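Can a robot tidy up yet? I went to Luvthorpe to find out
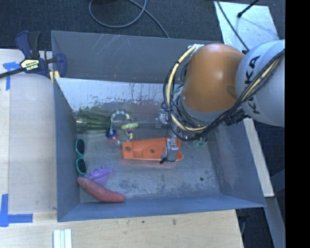 I have two kids and a hallway that eats shoes, so when Leonie Rüegg invited me over to see what her little team at Gasar has been up to, I said yes before she'd finished the sentence. I went on a Sunday, which tells you how badly I want somebody else to pick up the toys!

The job is one any four-year-old can do (mine just won't). The arm has to reach into a metal bin of mixed stuff, sunglasses and a baby rattle and so on, and get hold of one thing at a time. Rüegg told me the see-through pieces are the ones she loses sleep over, and looking at that clear green cup thing against gray metal, I could see why. I had to look twice myself.

So how good is it? Her log for May shows 633 tries, and the arm came away with something in its grip on 96 of the last batch of 120, which she called "fine for a demo and terrible for a warehouse." Each pick takes 19 seconds on a good run. I timed myself at home with the Duplo and, well, I'm quicker, but I also complain the whole time.

The shop floor will get this long before my hallway does. Flukden, the returns depot out by the ring road, wants to try a setup like it for sorting odds and ends, and the software (they call it Savchuk, after a street Rüegg used to live on) is being trained on 2,060 different objects before anybody lets it near a customer's parcel. Folding laundry? She laughed at me. Dishes? She laughed longer.

I'm going back in the fall, and I've been told I can bring a bag of our own junk for it to try. The kids are already arguing over what goes in.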